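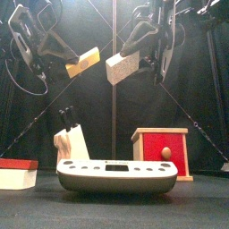 Prueba comparativa de pinzas de Handdale

La prueba comparativa de pinzas de Handdale fue un ensayo de efectores finales para manipulación bimanual realizado en el taller de robótica de Handdale, en Stellville, bajo la dirección de la ingeniera Liesl Kuster. El informe se publicó en octubre de 2022. Enfrentó dos tipos de pinza eléctrica paralela, la Skevix y la Dumitrescu, montadas en el mismo par de brazos y gobernadas por el mismo controlador. Se cita con cierta frecuencia en discusiones sobre el diseño de dedos, aunque el alcance de sus resultados es más modesto de lo que sugieren muchas de esas citas.

Antecedentes

Los dos fabricantes venían presentando sus productos con cifras difíciles de comparar. El folleto de Skevix hablaba de repetibilidad en vacío, y el de Dumitrescu de fuerza máxima de cierre; ninguno de los dos aclaraba qué ocurría con un objeto real entre los dedos. Handdale, que debía renovar sus equipos, decidió en febrero hacer sus propias mediciones antes de comprar. El propósito era, por tanto, interno. La idea de publicar llegó más tarde, y eso explica algunas carencias del protocolo.

Montaje

El banco constaba de dos brazos enfrentados sobre una mesa oscura, con un telón de tela negra al fondo para facilitar la segmentación de las imágenes. Una cámara fija registraba todos los intentos. Los dedos eran triangulares y huecos en el centro, una geometría que sus defensores consideran capaz de adaptarse al contorno de la pieza. El informe repite esta afirmación en la introducción, pero no incluye dedos macizos como control, de modo que la ventaja atribuida al hueco queda sin demostrar.

Entre los objetos de prueba figuraban un bloque rectangular amarillo y otro de espuma blanca moteada, elegidos por su distinta respuesta a la presión. Sobre la mesa se dejaban además varios objetos domésticos, entre ellos un taco de cuchillos y un pequeño armario de madera con el frente rojo, que servían de obstáculos. Su posición se fijaba a ojo al comienzo de cada tanda. Kuster reconoce en el anexo que habría sido preferible usar una plantilla.

Procedimiento

Cada tanda comprendía 30 intentos. En cada uno, los brazos debían tomar un bloque por lado, elevarlos y acercarlos en el aire hasta dejar entre ambos una separación estrecha, sin contacto. Se consideraba válido el intento si ninguno de los bloques giraba de forma apreciable durante la aproximación. La palabra "apreciable" no se define en ninguna parte, y la decisión correspondía a un solo evaluador, que conocía el modelo de pinza utilizado. No hubo evaluación a ciegas.

El controlador funcionaba en modo de posición, con un límite de corriente común para las dos pinzas. Dumitrescu objetó después que ese límite perjudicaba a su producto, diseñado para trabajar con control de fuerza. La objeción es razonable, si bien el manual que acompañaba a las unidades recomendaba precisamente el modo de posición para cargas ligeras.

Resultados

La pinza Skevix completó 28 intentos válidos de 30. La Dumitrescu completó 23 de 30. En el bloque amarillo apenas se observaron diferencias; casi todos los fallos de la segunda pinza se produjeron con la espuma, que tendía a rotar alrededor del punto de contacto. El informe interpreta este dato como una prueba de la superioridad mecánica de Skevix.

La interpretación es discutible. Los dedos de la Dumitrescu llegaron al taller con uso previo, y no consta que se sustituyeran las superficies de contacto antes de empezar. Tampoco se repitió la serie intercambiando las pinzas de brazo - una precaución elemental cuando se trabaja con dos manipuladores cuya calibración puede no ser idéntica. Con una sola tanda por modelo, cinco aciertos de diferencia son un indicio y poco más.

Gestión de cables

La sección más útil del documento es quizá la que menos se cita. Handdale dedicó varias páginas al cableado y describió cómo un bucle demasiado largo bajo la muñeca podía introducir un par parásito al girar la pinza, mientras que uno demasiado corto limitaba el recorrido. El equipo optó por bucles amplios y aceptó cierto balanceo. No se midió el efecto por separado, aunque las observaciones coinciden con la experiencia habitual en bancos de este tipo.

Recepción

Skevix incorporó los 28 aciertos a su material comercial, sin mencionar el tamaño de la muestra ni el tipo de objeto. Handdale pidió que se añadiera una nota aclaratoria, que apareció en la edición siguiente del folleto en cuerpo muy pequeño. Dumitrescu anunció un ensayo propio, del que no se han difundido los datos completos; el resumen disponible declara un rendimiento "equivalente o superior" y no indica frente a qué.

Kuster ha defendido el trabajo como una comparación de compra, "hecha para decidir qué pedir y no para zanjar nada". Handdale adquirió finalmente pinzas Skevix, decisión en la que, según el propio informe, el plazo de entrega pesó tanto como las mediciones.

Limitaciones

Además de las ya señaladas, el informe no ofrece datos de desgaste, no contempla objetos húmedos ni deformables más allá de la espuma y no publica las grabaciones íntegras. El anexo solo reproduce 2 de las secuencias fallidas, ambas de la pinza Dumitrescu. Los dos fallos de la Skevix se mencionan en una nota al pie, atribuidos a "un error de aproximación", sin más detalle.

Véase también

Efector final
Manipulación bimanual
Control de fuerza
Repetibilidad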